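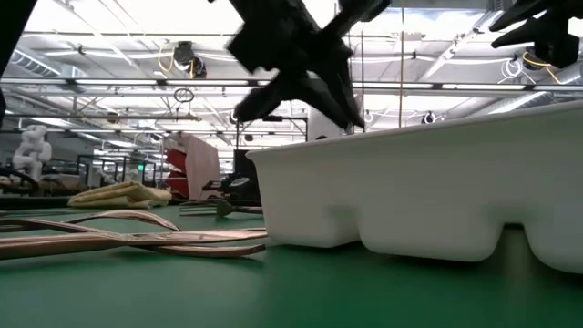

Moulded pulp trays do not belong in the same crate as the serving utensils, and I would like us to settle this before the October dinners. Pulp crushes at the rim first. Once the lip is bent the trays stop nesting, and a sleeve that should close flat ends up a third taller. The white one on the green table still has its raised lip, with the compartments bulging out along the lower side, and that is the profile we need to protect. The copper-coloured tongs beside it are the sort of thing that does the damage — long curved arms that cross over each other, so they never sit flat under anything.

On July 3, 2025, Umut Uysal wrote:

> Golnar, I have the Limar order open. They sell the pulp trays
> in sleeves of 20 and the price drops at 400. Do you want 400
> now, or wait for the Karakaya quote? Also, can the tongs and
> forks travel in the tray crates? There is space on top.

Order the 400. Karakaya quoted us last year on a minimum of 2,000 and we have no dry shelf for that many.

On the second question, no. Utensils go in the shallow grey crates from Cimuma, one type per crate. Forks with all the tines facing the same end, please. Tongs go in last, closed and tied with cotton tape. If they won't stay closed, lay them head to tail in pairs.

Folded cloths can go on top of the trays, two layers at most. They weigh very little and they stop the sleeves sliding. Don't use the cloths to wrap the copper-finish pieces; the colour marks easily and the weave on ours is coarse. Tissue is fine.

Crate labels go on the short side, at the handle. Last time half of them were on the lids, and the lids got swapped at Nendance.

Umut, could you check whether Limar's sleeves are paper or film? If it is film I will need to open them before storage — the last lot went soft at the corners.

Golnar Ghasemi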